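# Bagging fruit, part four: the gripper and the wrist bracket

Sunday, August 22, 2021

The arm is back on its base after the gripper rebuild and the packing task now runs from start to finish, with some reservations listed further down. These notes cover the changes since part three. The wiring diagram in that post is still correct apart from the connector at the wrist.

## Gripper housing

The first housing was a closed box. It was stiff enough but there was no way to see what the object was doing between the fingers, and every failed grasp had to be diagnosed by opening the gripper and guessing. The replacement is an angular black piece with a window cut through it. The window costs some stiffness. I measured the deflection at the fingertip with a dial gauge borrowed from the shared workshop at Malside and it was small enough to ignore at the loads I am using, so I stopped worrying about it.

Two printing notes. The triangular section wants to be printed lying on its long side, otherwise the layers run across the screw bosses and they split when tightened. I lost two housings finding that out. Secondly, the screw holes came out undersize and I opened them with a hand drill, slowly. A power drill melts the wall.

The fingers have not changed. They still have more backlash than I would like at the closed end of the travel. It does not matter for soft or irregular objects, which give a bit under load, but it is noticeable on anything hard and narrow.

## Wrist sensor

The sensor used to sit on a clamp next to the base, looking across the work area. The forearm blocked its view for most of the approach, so the last part of each move was done blind. It now sits on a white printed bracket above the gripper and travels with it.

The bracket is taller than it needs to be for the sensor alone. Elvia Nava, who has the bench next to mine, pointed out that a short bracket would put the housing across most of the view, and she was right. I printed three heights and kept the tallest. It picks up some vibration when the wrist stops suddenly, and I have dealt with this in software by waiting 900 milliseconds after each move before taking a reading. A stiffer bracket would be the proper fix.

The cable runs out in a wide loop and comes back to the wrist. I tried it tied down close first. It pulled tight at one end of the wrist rotation and unplugged itself, and on the next attempt it caught on a bolt head. A loose loop looks untidy but it has the slack where the slack is needed. If you copy this, check the loop at both ends of the rotation with the power off before you run anything.

## Enclosure

The panels are on aluminium rail, which I bought as offcuts from Cuevas in Nedport. The rails were not all cut square, and I spent an evening with a file on the corner joints. The panels are covered with flowered wallpaper left over from the hall at home. Plain white board gave the position estimate very little to work with when the sensor moved, and a dense pattern gives it plenty. The pattern repeats, though, and a large jump between readings can match the wrong repeat. Limiting the wrist speed has kept that under control so far.

## The bag task

Perla Bautista suggested thin shopping bags as a test, on the grounds that every demonstration she had seen used a rigid box. A box stays where you put it. A bag sags, folds over at the rim and moves when the gripper brushes against it, so a target position worked out at the start of the move is wrong by the end of it.

The routine I settled on is as follows:

1. Grasp the fruit and lift clear of the surface.
2. Move to a point above the mouth of the bag and wait for the reading.
3. Correct sideways, then lower.
4. Stop with the fruit inside the rim and open the fingers.
5. Raise straight up, with no wrist rotation until clear.

Step 5 was added after the fingers hooked a handle on the way out and took the bag with them.

Lowering is done in increments of 6 mm with a check between each. It is slow. Larger steps are quicker until the plastic folds inwards, at which point the gripper pushes the fold down in front of it and the bag collapses.

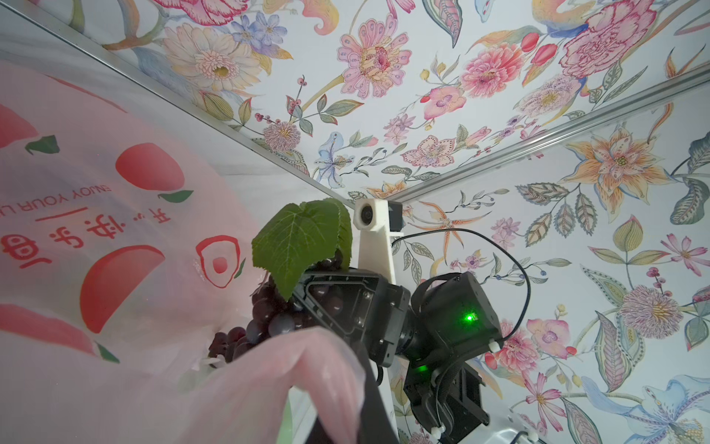 *Grapes at the mouth of the pink bag, leaf still above the rim.*

Grapes are the most awkward item in the set. The bunch hangs below the fingers by an amount that depends on where it was gripped, so the stopping height cannot be a fixed number. I currently set it by hand for each object. The leaf is a separate nuisance, as it sticks out well beyond the berries and the clearance has to allow for it.

## Settings and what is left

I run the gripper with a current limit, set in the controller's own units to 4000 on closing. Those units mean nothing on other hardware, so please don't copy the number across. The log is written at 20 readings a second, which is adequate for finding out when a grip slipped and useless for finding out why.

Still to do:

- Reprint the bracket with a rib up the back.
- Replace the wrist connector with one that latches. Sardale list a suitable one but it has been out of stock each time I looked.
- Work out the hanging length from the sensor reading and stop typing it in.
- Try a bag with no handles.

The printable files for the housing are in the same folder as before. I have not uploaded the bracket, and will wait until the ribbed version has been on the arm for a while.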